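Keeping Wooden Chopsticks From Going Fuzzy (and Other Drawer Rescues)
07/02/2021

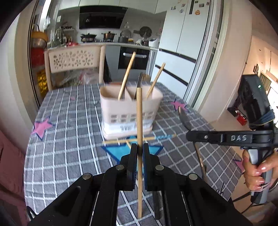 I used to go through wooden chopsticks like paper napkins. They'd get gray and furry at the tips, and after a few months there would be that smell, you know the one, like a damp basement. For years I blamed cheap chopsticks. Then I moved mine out of the drawer and stood them up in the open, and the difference was huge! The pink plastic caddy I use now is divided and has rows of little square holes low down on the sides, so air can get in at the bottom. I've been meaning to peel the barcode label off the front, too. Warm water and a dab of cooking oil will usually shift the glue.

A few things I've learned along the way:

Wash them right after dinner. No soaking! Wood drinks up water and the grain lifts, and then you've got fuzz. A quick scrub with a soft sponge and a bit of soap, a rinse, done.

Dry them before they go in the caddy. I roll the whole bunch in a dish towel, give it a good rub, and leave them lying flat on a rack for 20 minutes or so while I do the pans.

Don't cram the compartments. Let them lean every which way. It looks messier but they dry better, and you can grab a pair without pulling up half the set.

If the tips are already rough, sand them lightly with fine paper (my friend Ridwan Halim uses an old nail file, and it works great on the skinny ends). Wipe off the dust, rub in a little food-grade mineral oil, and leave them overnight before anybody eats with them.

Wash the caddy itself! I forgot this for an embarrassingly long time. Crumbs and drips collect in the bottom corners and the small holes clog up. I empty mine every 10 days, fill the sink with hot soapy water, and go at the holes with an old toothbrush. A cotton swab gets whatever's left.

I toss any chopstick that's cracked or has dark spots that won't scrub out. The odd one left over from a pair goes out to the garden to hold up seedlings, or in the junk drawer for stirring paint.

Next time I'll get into wooden spoons, which need a lot more oil than I ever gave them. Mine were practically white by last December.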